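# How a Cardboard Box Gets Its Strength

A sheet of paper cannot hold up a book. Stand it on its edge and it bends over under its own weight. Yet a cardboard box, which is also made of paper, can carry a pile of books across a room. The difference lies in how the paper is arranged.

## What is inside the card

Find an old delivery box and ask an adult to cut a piece from one of the flaps. Look at the cut edge. Most delivery boxes are made from corrugated card, which has at least three layers:

- a flat sheet on the outside, called a liner
- a wavy sheet in the middle, called the fluting
- another flat sheet on the inside, also called a liner

The three sheets are held together with glue, usually made from starch. Starch is found in potatoes, wheat and maize.

The waves in the fluting form a row of small arches. An arch is a strong shape because it passes a load sideways and down into its two feet. The liners stop the arches from spreading apart. The gaps between the waves are full of air, so the card stays light for its thickness.

Thin boxes, such as those used for cereal or tea, have no fluting. They are made from a single solid board. This folds neatly and prints well, but it is not as stiff.

## From flat sheet to box

A box begins as a flat shape called a blank. A machine cuts the outline and presses lines into the card where the folds will go. These lines are called creases. Card folds along a crease because the layers there have already been squashed.

A closed box in the shape of a cuboid has:

- 6 faces
- 12 edges
- 8 corners

Mathematicians call the flat shape that folds up into a solid a net. A real blank has extra parts that a net does not need, such as glue tabs and overlapping flaps.

Boxes are delivered to packing rooms flat – 1,000 flat boxes take up far less space than the same boxes folded into shape.

## Why print on a box?

Plain brown card does its job without any printing. Many firms add some anyway. Printing can show who sent the box, how to handle it and where to find out more.

White boxes have a white outer layer, and colours show more clearly on white than on brown. The box in the next picture is printed in blue. A large tick shape covers part of the top, the word "wenext" runs along one edge, and the front has Chinese writing with two QR codes beside it. A QR code is a pattern of small squares that a phone camera can read. It often holds a web address.

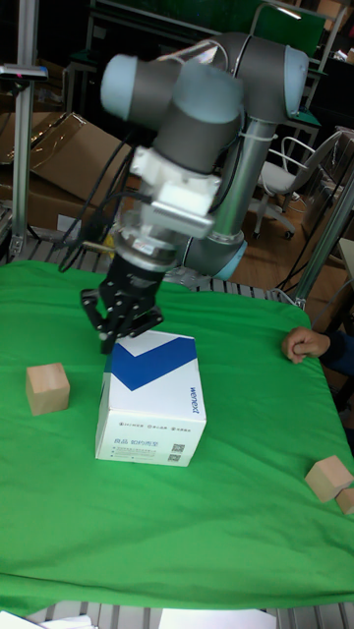

## Boxes and blocks: hollow and solid

A wooden block and a cardboard box can have the same shape and behave very differently. The block is solid, so the wood fills the whole of it. The box is a thin shell with space inside.

The amount of space a thing takes up is its volume. A cube with sides of 4 cm has a volume of 4 × 4 × 4 = 64 cubic centimetres. A cube with sides of 5 cm has a volume of 125 cubic centimetres. Adding one centimetre to each side has nearly doubled the volume.

Wood also has a grain. These lines come from the way the tree grew. Wood is stronger along the grain than across it. Corrugated card has a direction too. It is hard to crush along the line of the flutes, and this is why the flutes in a box wall normally run up and down.

## Test it yourself

You will need a piece of corrugated card, scissors, a ruler and a few small books.

1. Cut two strips of card, each 12 cm long and 5 cm wide. On one, the flutes should run along the strip. On the other, they should run across it.
2. Place two books flat on a table with a gap of 8 cm between them.
3. Lay the first strip across the gap like a bridge.
4. Put coins on the middle of the strip, one at a time, until it sags. Write down the number.
5. Repeat with the second strip.

Compare your two results. If they are very close, make the gap wider by cutting longer strips and try again.

## Words to know

**Blank** – a flat piece of card, cut and creased, ready to fold.

**Crease** – a pressed line that shows the card where to bend.

**Fluting** – the wavy middle layer of corrugated card.

**Liner** – a flat outer layer of corrugated card.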